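Painemal Allotments, minutes of the spring meeting
2025-03-30, by the minutes secretary

1. Apologies
Received from plot 6, who is on holiday again.

2. Water
The Omesa butt leaks. It leaked in January too, and the meeting noted this with the same sorrow as before.

3. Money
The shed fund stands at £355. A proposal to spend it on a bench was heard politely.

4. Children's corner
The small garden tools are to be washed after every session and go back in the teal tray. Members felt that "washed" should mean more than waved at a tap. Handles are wearing, and sandpaper was promised by several people looking at each other. The red shovel remains the one every child wants. Turns are five minutes; an appeal for a second red shovel goes in the newsletter.

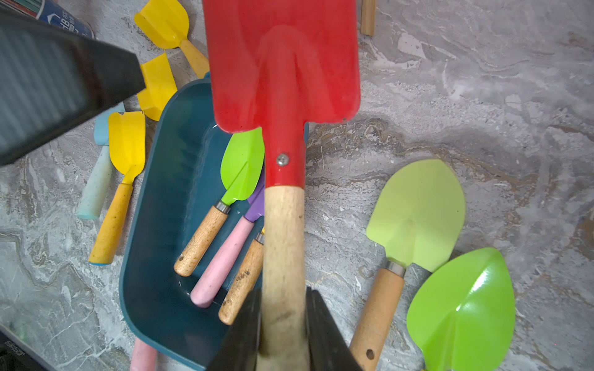

5. Any other business
Slugs. Discussion ran to over 3 pages and is held separately.

Contact: the noticeboard, Gultura Lane gate | © Painemal Allotments | Back to top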